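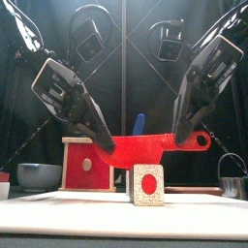

Figure 2.1 Red pan with a hanging hole in its handle, small box with a round knob, and patterned block.

Chapter 2
Arranging Small Household Things

Rasis Home Studies, Second Course

Every household owns a number of small things that are handled daily and put down wherever there is space. Cups, pans, trays and boxes take up little room singly, yet together they can fill a working surface. Students will learn in this chapter how such things are grouped, where they are best placed, and how their shape affects the way they are stored. The work follows on from Chapter 1, in which the surface itself was cleared and measured.

Before beginning, students should have read the Stasis room plan at the front of the book and should keep it open beside them. The exercises are usually completed by the end of May.

The back row

A common arrangement is to set a few things in a single line along the back edge of the table. The front is then left for the work that is being done. In Figure 2.2 a box stands between a pale blue container and a pink cup, and a low tray is at the right-hand end. The box has a narrow slot; the cup has a pale rim and a blue object in it. The things differ in height, but all can be reached from the front.

A tray placed at the end of a row may be drawn forward without disturbing its neighbours. Where a cup is used to keep another object, the cup should be broad enough to stay upright.
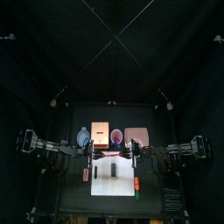
Things with handles and knobs

A handle changes the amount of room that a thing needs. The bowl of a pan may be small, but the handle can double its length. Many handles have a hole near the tip so that the pan may hang from a hook. Raised ridges along a handle help the hand to keep its hold.

A knob serves a different purpose. It stands out from a front panel, and the space before it must be kept clear. Students should compare the knob and the long handle in Figures 2.1 and 2.3, and note in which direction each would be pulled.

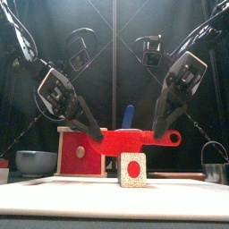 Figure 2.3 Ridged handle with a hole near the tip, above a red-fronted box with a round beige knob.

The middle of the table

The middle is reserved for whatever is in use. A flat board may be laid there to mark out the working area, as in Figure 2.4, where a white board lies in front of the row and has black cables across its upper half. The pale board is easily seen against the dark table.
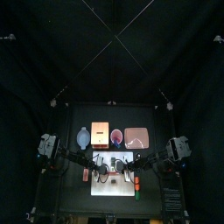
Exercise 2A

Draw the Jivellow table plan at the size given in the appendix. Mark the back row and the middle, and write the name of one household thing in each place.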